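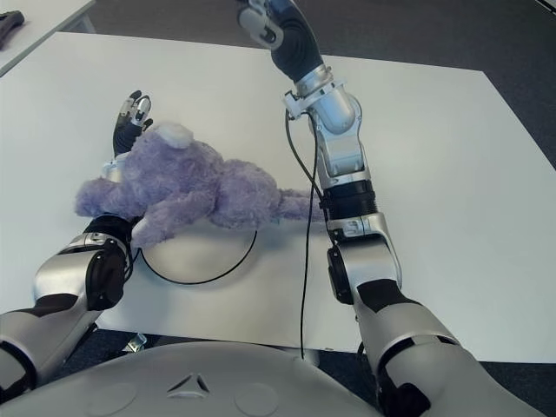
Slide 6: Long pile and why it mats

Speaker: Bernice Kwofie, Nodska

Start with the plush on the table. Purple, long pile, slightly curly, with a small white ear. Ask the room which part they would clean first.

Points to cover:
- Long pile holds dust near the backing. Brush before any water goes on.
- Curl is set by heat at the mill. Wash at 30 degrees. At 60 the curl drops and does not come back.
- White next to a strong colour: test for bleed on a hidden seam. Use a damp white cloth and press for 6 seconds.
- Limbs take the most handling. Lay the toy on its side and work from the body outwards.

Mention the Tokero pile samples (handed round in October). Pass the box to the left.

Likely query: tumble drying. Answer is no. Dry flat, turn once, brush again when dry.

If time is short, skip the bleed test and go to slide 7, stuffing and seam repair.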